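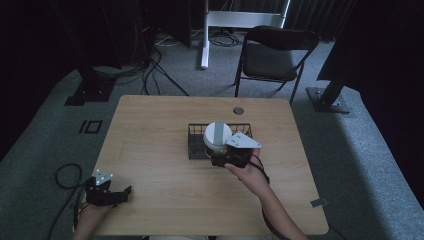 Subject: Re: [handheld-demos] wrist-only vs. head view, first numbers
From: Darcy Kereama
Date: 26/07/2026

Hi all,

Replying to Korletey's question below, and sorry for the wait. I wanted the second round of training to finish before I opened my mouth, and I'm so glad I did!

> On the basket task, do you still see the policy let go too early?
> In February we had it releasing over the rim more often than not,
> and adding demos didn't help. Is the head view doing anything for
> you, or is it all in the wrist cameras?
> -- Korletey

Short version: the head view is doing a lot, but only if you keep the idle hand in the data. We'd been throwing the left-hand stream away whenever that gripper was open and empty, on the theory that it was dead weight. Putting it back in was the only change between the two runs. Same 55 demonstrations, same network, same training length.

Out of 42 trials each:

left hand dropped when idle: 6 early releases
left hand kept throughout: 2 early releases

I know, I know, those are small counts, and I wouldn't hang a paper on them. But the failures look different too, and that's the part I keep going back to. With the left hand dropped, the right arm gets over the wire basket and dithers, then opens. With it kept, it goes down and sets the cylinder on the wires in one motion (lovely to watch after months of the other thing). My guess is that the resting pose of the left hand tells the policy which part of the task it's in. When you demonstrate with two handheld grippers you park the free one in much the same spot each time without thinking about it, and the model picks that up.

If that's right, it should break when the demonstrator parks the left hand somewhere new. We're collecting that set next, at the same table, with the left hand started from different corners and sometimes held up high.

Two practical notes for anyone trying this. Check your time sync between hands before you train, because ours had drifted and it hid the effect completely in the first pass. And log the gripper width for the idle hand as well; the Dindura loader skips it by default.

Vemcombe folks, would you be up for running the same comparison on your tray task? I can send the split files and the config tonight.

Darcy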